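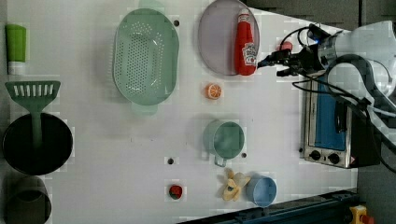
Kitchen Item Sorting: Final Project Report
Ivbridge College, Introduction to Household Studies, fall term

1. Background

Our project looked at how a small set of kitchen items should be laid out on a single table so that people can find what they need without moving other things first. The idea came from the shared kitchen in the Dresby building, where there is one work table and no drawers. Everything that comes out of the cupboard stays on the table until someone puts it back, and by the end of the afternoon it is hard to find a clear spot to set down a cup.

We wanted to answer two questions. First, which items get in the way most often? Second, does it help to give each food item a fixed container, or is it enough to keep the containers apart from each other?

2. Items

We used a mix of cookware and toy food. Toy food was chosen so that nothing would spoil between sessions. The set included an oval colander in light green, a plate, cups, a measuring cup in pale green, a black pot, a slotted spatula, a ketchup bottle, and toy fruit (strawberries, a peeled banana and a piece of orange). A toaster oven stood on the right side of the table and was treated as fixed.

The colander was the largest loose item and caused the most discussion. It takes up about as much room as two of the other containers, and it has a handle tab that sticks out at one end. We decided early on that it would stay on the left in every layout.

3. Method

Each session started from a layout drawn on paper. One member of the group read out an item, another found it and put it in the place on the list, and a third wrote down whether anything else had to be moved. We called this a "blocked" pick. Sessions were held in October and November, usually starting at 4 p.m. when the room was free.

Layout A had no rules except that the colander stayed left. Food items could be anywhere, including on the plate. Layout B used the green bowl as the only place for strawberries, and the middle of the table was left for whatever was being handled. 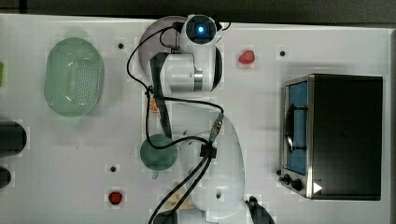
Figure 2. Strawberries and the green bowl, with the colander at upper left.

We recorded 1000 picks in total. Of these, 31 were left out because the person writing could not read their own notes afterward, so the results below are based on 969 picks.

4. Results

There were 141 blocked picks. Of these, 99 were in Layout A and 42 in Layout B. The two layouts had nearly the same number of sessions, so we think the difference is real, but we did not run a statistical test.

The spatula was blocked more than any other item. When its handle rested in the pot, the pot could not be picked up without taking the spatula out first – we counted this as a block even though it only takes a second. The ketchup bottle was a problem when it lay on its side on the plate, for the same reason. Strawberries were almost never blocked, but they were easy to miss next to larger items.

5. Problems

The Bellis checklist we were given has no line for items that rest on top of other items, so we added one by hand. We should have done this before the first session. We also changed the wording of "blocked" once, after the third session, and went back over the earlier notes to match.

The Vomelura labels we ordered for the containers came too late to use.

6. Next steps

If we had another term we would repeat Layout B with the spatula lying flat on the table and a second bowl for the orange. We would also try the colander along the back edge, where the handle tab could point away from the person working.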